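Automação na triagem: segunda fase na Milard

A bancada de triagem e embalamento da Milard, em Fustcombe, entrou na segunda fase do projeto de automação. O trabalho incide nas volantes de badminton, artigo leve e deformável, que até aqui era separado e ensacado apenas à mão. O equipamento de preensão é fornecido pela Comier; a integração com o software de armazém cabe à Nieminen.

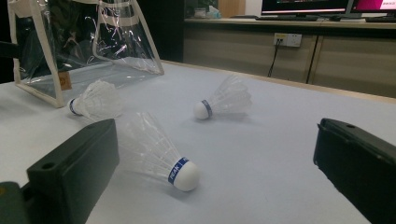
FUSTCOMBE, junho – A pega é feita por dois dedos paralelos, com força limitada por software. A saia de penas não tolera compressão lateral, pelo que o ponto de contacto definido é a base da volante. A orientação da peça sobre a mesa continua a ser a principal causa de rejeição do ciclo.

Para a equipa, mudam as tarefas e os turnos. Dos 24 postos da secção, seis passam a supervisão de célula e controlo de qualidade. A formação tem 52 horas, em horário laboral, e inclui paragem de emergência, troca de dedos e registo de falhas. Não está prevista redução de efetivos nesta fase. A rotação entre embalamento manual e supervisão faz-se de duas em duas horas.

Os pedidos de alteração de escala entregam-se ao chefe de turno, até às 16h00. As instruções revistas da bancada estão afixadas junto ao vestiário.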